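Dirau Room Renders: Frequently Asked Questions

Last updated Jan 11, 2019

These answers apply to the standard Dirau service for single rooms and small apartments. Orders placed through the Kovalchuk reseller program follow the same technical rules but are billed separately.

Ordering and files

What do I need to send?
A floor plan with dimensions, the ceiling height, and a list of wall and floor finishes. A 3D model is optional. If you send a model, we build from the model and use the plan only to check it. Where the two disagree, work stops until you tell us which one is correct.

Which file formats are accepted?
For models: OBJ, FBX, and DAE. For plans: DXF, DWG, and PDF. Scanned paper plans are accepted if at least one wall length is written on the sheet and readable. Native files from other design programs are not opened. Export them first.

What units should my model use?
Meters or inches. State the unit on the order form even if it is stored in the file. OBJ files do not store a unit at all, and a model read at the wrong scale will pass the upload check without a warning. The usual symptom is soft, flat shadows on a room that is far too large, or a room that is solid black at one edge where the camera has ended up inside a wall.

How large can an upload be?
The upload page accepts up to 129 files per order, textures included. Texture files that are not used by any material should be removed before upload. If the order needs more than this, split it by room.

How do I name files?
Use letters, numbers, and underscores. Spaces are converted to underscores on upload, and this can break the link between a model and its textures. Accented characters are dropped.

Rooms, walls, and doorways

Do walls need thickness?
Yes. A wall modeled as a single flat surface will leak light along its edges and will not show a proper jamb at a doorway. Give interior walls their real thickness, or leave them out and let us build them from the plan.

Why is there a bright line where my wall meets the floor?
There is a gap. Extend the wall slightly below the floor surface so that the two overlap. Matching them exactly at the same height often leaves a gap after export, depending on how the program rounds coordinates.

Can I have different floors in adjoining rooms?
Yes. The change of floor is placed at the center line of the doorway by default. If you want it flush with one side of the jamb, mark this on the plan. Thresholds are not added unless listed.

Should I include doors?
Include them if you want them seen. State whether each is open or closed. An open door blocks part of the wall behind it and may also block the light from a window, and the room beyond will look darker as a result. Many customers remove the door and keep only the jambs for this reason.

My paint color looks wrong. Why?
Three causes are common. The color may have been entered as a linear value when it was picked from a screen as an sRGB value. The light may be tinted. Or the color may be picking up reflected light from a large nearby surface such as a wood floor or a brightly colored seat. The last of these also happens in a real room and is not corrected unless you ask. Pale blues and greens are affected the most and can be hard to tell apart from one another in the result.

Furniture and materials

Can I use my own furniture models?
Yes. Each piece should be a separate object with its origin on the floor. Pieces with their origin at the center of the volume will be placed half below the floor by the layout tool. We correct this by hand on the first round and charge for it after that.

How much detail should a sofa have?
Enough for the closest view ordered. Cushions should be separate shapes with rounded edges. A seam drawn only in the texture reads well across a room and poorly at close range. Very dense meshes from scanning tools should be reduced before upload; fabric wrinkles are better stored in a normal map.
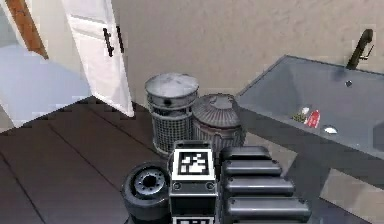
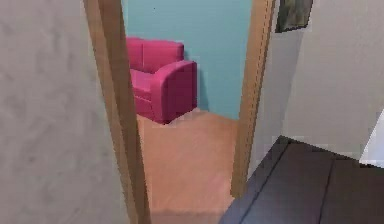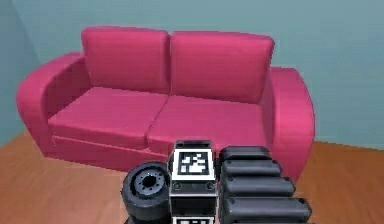 Second and third: pink two-seat sofa on a wooden floor, from the doorway and at closer range.

How is fabric gloss set?
By the roughness value of the material. A low value gives a narrow, bright highlight along rounded edges; a high value spreads the highlight until it is no longer visible. If no roughness map is supplied, the Gemel material library value for that type of cover is used. Library values are listed on the materials sheet that comes with the order confirmation.

Does the library include plaster and painted walls?
Yes. The October release of the Gemel library has 14 wall finishes. Finishes with mottling use a repeating texture. On a long wall the repeat may become visible, and a second texture can be blended in to hide it. Request this when ordering, not after delivery, as it changes the bake.

How should wood grain run?
Along the length of each board or jamb. Automatic texture mapping often turns the grain sideways on narrow faces. Check the inner edges of door jambs in particular.

Lighting

What light is used if I specify nothing?
One soft overhead source per room and no daylight. This setup is intended for checking layout and gives plain results. For a finished image, choose one of the daylight setups and mark north on the plan.

Can one view show two rooms?
Yes, but exposure is set for one of them. The default is the room in which most of the picture falls. Where the two rooms have very different light levels, the second will be too bright or too dark. Raising the light level in the darker room is usually a better fix than editing the image afterward.

Why are there blotches on plain walls?
If the finish you chose has mottling, the blotches belong to the texture. If it does not, they are noise from indirect light that was not sampled enough. Draft renders use low sampling and will show this on large matte surfaces. It should not be present in a final render. If it is, report it and the view will be run again at no charge.

Views and delivery

How do I place a view?
Give the position and eye height on the plan and draw an arrow for the direction. Low positions make furniture look taller and show more of the floor. A view placed close to a wall will give that wall a large share of the image. Wide lenses cause vertical lines near the sides to lean when the camera is tilted; vertical correction is available as an option on the order form.

How many views are included?
Eight stills per room. Further stills are priced per view.

How long does an order take?
Drafts are sent within 19 working hours of the files passing the upload check. Final renders follow your written approval of the drafts. The time for finals depends on resolution and on the number of reflective surfaces, and is given on the confirmation.

What counts as a revision?
A change to something that matched your files. Errors on our side are not revisions. Moving furniture within a room, changing a color, and changing a material are minor revisions. Moving a wall or a doorway is a major revision, and lighting must be calculated again for every room it touches.

In what format are the images delivered?
PNG at eight bits per channel. OpenEXR is available on request for customers who do their own color work. EXR files have no tone curve applied and will look dark or washed out in a normal image viewer.

Are the renders accurate enough for construction?
No. They are not to be scaled or measured. Dimensions should be taken from your own drawings.

How long are my files kept?
Project files stay on the Bevdale server until the order is closed and are then moved to archive storage. Reopening an archived order takes one working day. To have the files deleted, send the order number from the address used to place it.

Can I reuse a room in a later order?
Yes, while it is in the archive. Quote the original order number and list the changes. If a library material has been updated in the meantime, the old version is used unless you ask for the new one.

My question is not listed.
Use the contact form and attach a draft render with the problem area marked. Include the order number and the view number.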